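Lost tins and odd lids wanted for the Skallora kitchen sale

I popped into the Skallora hall one morning in November to see how the kitchen sale was coming along, and came away wanting half of it! Sarita Tyagi is running things again this year, and she tells me 41 boxes have been handed in so far, most of them storage pots, plates and biscuit tins (plus one fondue set, which I have my eye on).

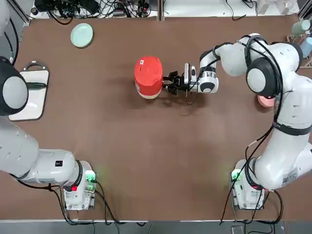
A red container with a cream band at the base, on the brown table.

Last year's sale brought in £2909 for the new cooker, and Sarita is hoping for £3819 this time -- a big jump, but the donations are much nicer than they were. My favourite has to be the cat pot. It has an orange-red lid with two pointed ears, a white bottom half and a shiny copper-coloured heart for a nose, and I'd happily keep my teabags in it. 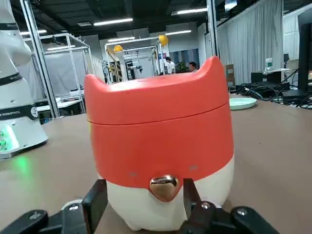
Prices start at 50p and most things will go for under a fiver. Bimla Rathore is doing teas and her ginger cake from 3 o'clock, so do come hungry. If you've got anything to add -- clean, please, and with its lid if it ever had one -- drop it at the side door on Dasden Lane before noon.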